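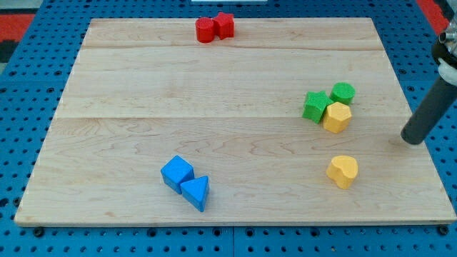 Tuesday's toy shelf meeting at Losby got going late, and I took the notes again, so blame me for the spelling! First up was the shape blocks. We all like them, and most of us want them sorted by color instead of by shape. I'm on that side too (the two reds sit together so nicely at the back of the board, the cylinder right up against the star), but the other side said kids learn more from hunting for all the stars, red and green alike. We went back and forth on it for 10 minutes and then voted for color, with another look in January.

Next, storage. The bins from Biltance are too deep and things vanish at the bottom, so we're asking for the shallow ones. Budget is 2000 for the whole room and I was told, twice, not to spend it all on bins.

Slaoui wants to borrow the board for their open house. Agreed, as long as it's back by 5 the same day.

Trisa flyers: still not printed. That one's mine, sorry, I'll get to it this week.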